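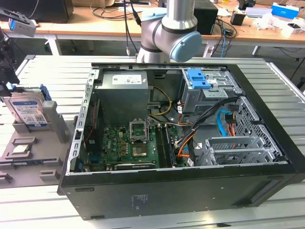 Is it worth putting a new processor in an old office tower?
Forum: General Hardware > Budget and Secondhand

pondfrog77
Posted August 1, 2018
Okay so I've been going back and forth on this for two weeks and my wife is sick of hearing about it, so now it's your turn. I have an old office desktop from when the insurance place in Wirkenmont closed down and sold everything off by the pallet. Plain black tower, runs fine, just slow. It has the bottom-of-the-line chip from that year and I want to drop in the best one the board will take. Used ones are cheap now.

I mostly do family tree stuff on it (I've got 3,066 people in the file and the program chokes every time I open the big chart) plus scanning old photos and some web browsing. Would I feel the difference or am I kidding myself?

Marlo_K
You'd feel an SSD a whole lot more. Do you have one? If you're still on the original hard drive, stop reading this thread and go buy one.

pondfrog77
Still on the original drive, yeah. But I was going to do both eventually! I already have the side off, so I'm kind of in the mood.

Marlo_K
Being in the mood is how I ended up with four dead motherboards in my garage. SSD first. Use it for a month. Then see if you even care about the processor anymore.

tinsnips
I'm going to disagree with Marlo here. The SSD will make it boot faster and open programs faster, sure, but if the genealogy program is chewing on one giant chart, that's the processor working, or he's out of memory. I had the same thing with my embroidery software. Put in an SSD and it opened in a blink and then sat there thinking for exactly as long as it used to.

How much RAM is in there, frog?

pondfrog77
One stick, 4 gigs. I could probably double it for the price of lunch.

tinsnips
Well there you go. Do that too.

Marlo_K
4 gigs! Okay, that changes things. RAM and SSD, and leave the chip alone. I'll stand by that last part. Those office boxes are picky about what they'll accept, and if the BIOS is old it may not recognize the new one at all. Then you get a black screen and a post in here at midnight.

gardenhose
Update the BIOS BEFORE you pull the old chip. Ask me how I know.

pondfrog77
How do you know?

gardenhose
February, no heat in the basement, and me putting the old chip back in with my fingers numb so I could run an update that takes five minutes. Also I'd already wiped all the paste off and had to drive to Jultwood for more.

NLWei
Hi all, Ngan-ling Wei here, I used to fix these for a school district. I've done this swap on more office towers than I'd like to think about and it's fine if you go slow. A few things from experience.

Lay the case flat on its side so the cooler isn't hanging off the board while you loosen it. Run the computer for a little while first so the old paste softens up, then shut down and unplug it. If you yank a cold cooler, some kinds of processor come right out of the socket with it, and you'll say words.

Once the lever is up and the socket is open, don't let anything fall in there. No screwdriver, no sleeve, no cat. If the pins are on the board side they're tiny and they bend if you look at them wrong. Match the little triangle on the corner of the chip and set it straight down. It should take no push at all. The lever does the pushing.

And only use a small dab of paste. People frost it like a cake.

pondfrog77
This is super helpful, thank you! We do have a cat, so noted.

BigTomato
Why is everybody helping him fix up a dinosaur? You can get a refurb that's three generations newer for not much more than the chip, the RAM and the drive put together. I just bought one for my dad. Done in an afternoon, no paste.

tinsnips
Because some of us like doing it?

BigTomato
Sure, but he asked if it was worth it.

pondfrog77
Fair question, Tomato. I did look. The cheapest one I'd want was more than I've got set aside until the fall, and I like knowing what's in this one. My grandfather's side is all Tóth and there are roughly 1,590 scans of parish pages I'd have to move over too — I know, I know, it's just copying files. I still don't want to.

Marlo_K
Please tell me those scans are backed up somewhere.

pondfrog77
...they're on the hard drive.

Marlo_K
FROG.

NLWei
Back those up tonight, before you touch one more screw. An outside drive, or a couple of thumb drives if that's what's in the house. Everything else in this thread can wait.

gardenhose
What she said. Then the BIOS.

pondfrog77
Okay, okay, going to the store. Will report back on the RAM.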